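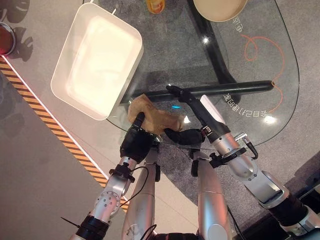 Fig. 1. Crumpled tan wipe on clear glass, by the corner of the white tray.

Clearing and wiping a glass-topped table
Menside Workshop Notes, sheet 2519
Revised 1 October 2026

This sheet covers routine clearing and cleaning of a clear glass tabletop on a black metal base. It replaces the July version. The dilution has changed and the section on the underside is new. It does not cover scratch removal, chipped edges or frosted glass.

What you need

One soft cloth or absorbent paper towel for the first wipe
One lint-free cloth for the finish, kept dry
Spray bottle, 1000 ml
Glass cleaner concentrate. We use Goossens at 50 ml to a full bottle of water. For any other make, follow the label.
Plastic scraper card
Paper bag for crumbs and scraps
Tray with a raised rim, large enough for the small items that live on the table

Use plain water for the first wipe if the table gets daily use and has no grease on it.

Step 1. Clear the loose items

Work from one side of the table to the other. Waste goes in the paper bag. Items that stay on the table go in the tray. Anything that belongs in another room goes on the floor by the door, to be carried out in one trip.

Check that bottle caps are closed before you move bottles. Lift plates and bottles straight up. Do not slide them, as grit caught under a base will mark the glass.

If the tray stays on the table while you work, treat the top as two halves. Clean the open half first, move the tray across with both hands, then clean the half it came from. Wipe the bottom of the tray before you set it down on clean glass.

Step 2. Remove dry debris

Brush crumbs toward the nearest edge with a dry, folded cloth and catch them in the bag. Keep the pressure light. For dried spots, wet the spot, wait a minute, and push it off with the scraper card held nearly flat. Metal blades are not recommended on tempered glass.

On a table over carpet, hold the bag directly under the edge. Crumbs are hard to see on a speckled carpet and will be walked back in later.

Step 3. First wipe

Spray the cloth, not the glass. Liquid sprayed on the top runs over the rounded edge and collects where the glass meets the base pads.

Fold the cloth in four. A bunched cloth touches the glass only at its folds and leaves dry strips between them. Folding also gives you several clean faces – turn to a new one as soon as the current face looks gray.

Wipe in straight, overlapping passes, starting at the far side and ending at the near edge. Follow the edge last, in one continuous pass, with the cloth wrapped over the rim so that the top, side and lower lip are wiped together. Corners and curved ends pick up the most fingerprints and usually need a second pass.

Paper towel works for this step. Change it when it starts to shed. Brown towels of the rougher kind are fine for spills but are better kept away from the finish wipe.

Step 4. Finish wipe

Switch to the dry cloth before the surface dries by itself. Use the same straight passes, turned ninety degrees to the first set. Any streak left afterward can then be traced: streaks along the first direction mean too much liquid was left behind, and streaks across it mean the dry cloth is damp or dirty.

Step 5. Inspect
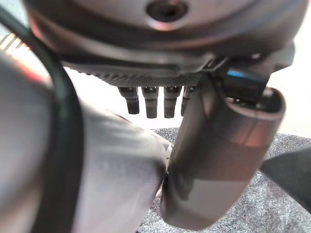 Fig. 2. Light on a smooth dark tube, with reddish-brown highlights at the middle and a lighter gray band lower down.

Smooth, dark surfaces reflect whatever is near them, and a colored highlight is easily taken for a stain. Before wiping a mark again, move your head a little to the side. A reflection shifts along the surface. Residue stays where it is.

The same check applies to the glass. Overhead lights give a bright white spot or a long pale strip on a clear top, and haze hides well inside both. Look at the top once from above and once from a low angle, with your eyes close to table height. Then look at the part that was under the glare from a different side.

On tables with printed lines or lettering, find out which side of the glass the print is on before using the scraper. Surface print can lift.

Step 6. Underside and base

Do the underside once for every four or five cleanings of the top. Dust there shows through clear glass and is often mistaken for a badly wiped top.

Keep the cloth only slightly damp and wipe toward you. Where the frame bars cross beneath the glass, push a folded corner of the cloth into the gap. Do not lift the glass to reach the bars. If the top sits on loose pads, as on the Iteo base, check that no pad has moved after you finish. Replacement pads are part 2356 and are held at the Jaltham store.

Black metal bars get a dry cloth first. Glass cleaner is acceptable on most painted frames, but dries to a pale film if it is not wiped off.

Step 7. Put things back

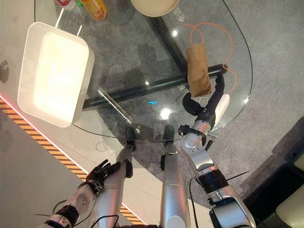
Fig. 3. White tray on the left of the table, crumpled brown paper bag near the right edge.

Set the tray down first and leave a hand's width between its rim and the edge of the glass. Small items go inside it. Bottles that tip easily are better toward the middle of the table or off it altogether.

The waste bag goes last. Close the top by crumpling it, and carry it away from the table before handling anything you have just cleaned. Do not stand it on the finished glass if it held anything damp.

Common faults

Haze over the whole top: concentrate too strong. Rewipe with plain water, then dry.

Lint: a new cloth that has not been washed, or paper towel used for the finish.

Rings that return after each cleaning: usually on the underside. Feel for them with a fingertip from below.

Smears at the near edge only: hands resting on the glass during the wipe. Stand back a little and work with your sleeves clear of the top.

Wash the cloths without fabric softener and dry them fully before storage.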